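July, shop log, afternoon

Went back over the liability wording on the intake form for the Zarnus job. The old form says the shop is "not responsible for items left overnight." I don't think that covers us for much. If a customer leaves goods here and we lock up badly, a notice on a form may not help, and the print is too small anyway. Rewrote clause 8 in larger type and moved it above the signature line.

Also started a sheet for keys: who signed them out, what time, when they came back. Two sets are unaccounted for on the Josia side.

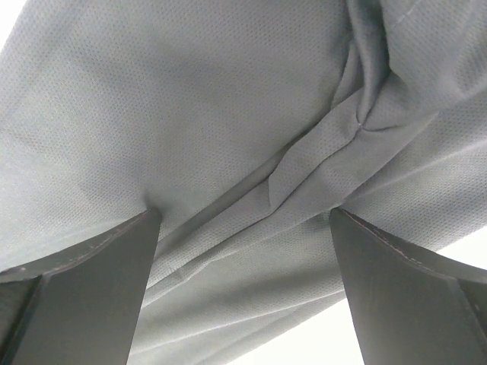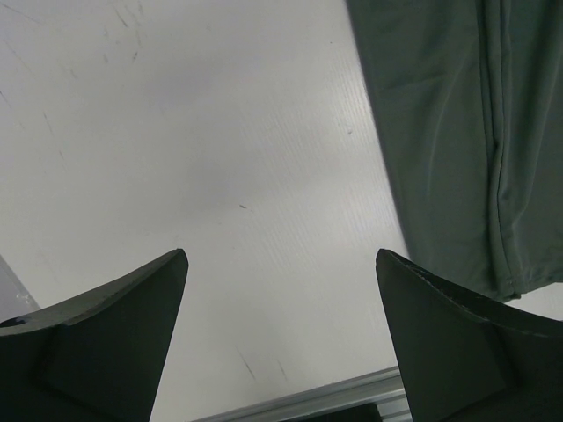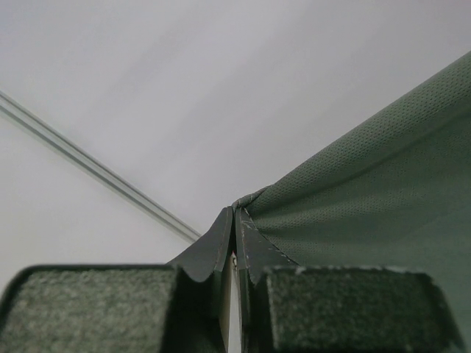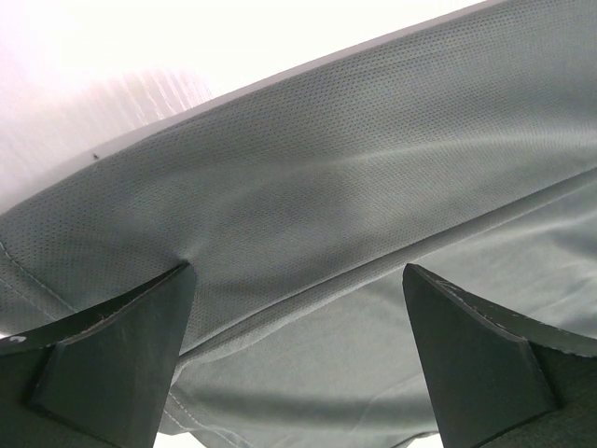 Imance wrote back that the new clause still reads as if it excuses our own carelessness, and that a court would probably read it against us. They want storage after pickup notice split from damage during the work, and a limit of $200 on the first only.

Fair enough. Split it into 8 and 8a. Old forms still out: 136. Those stay on the old wording unless the customer signs again. Key sheet goes by the back door. Still need to ask the insurer if unsigned forms count.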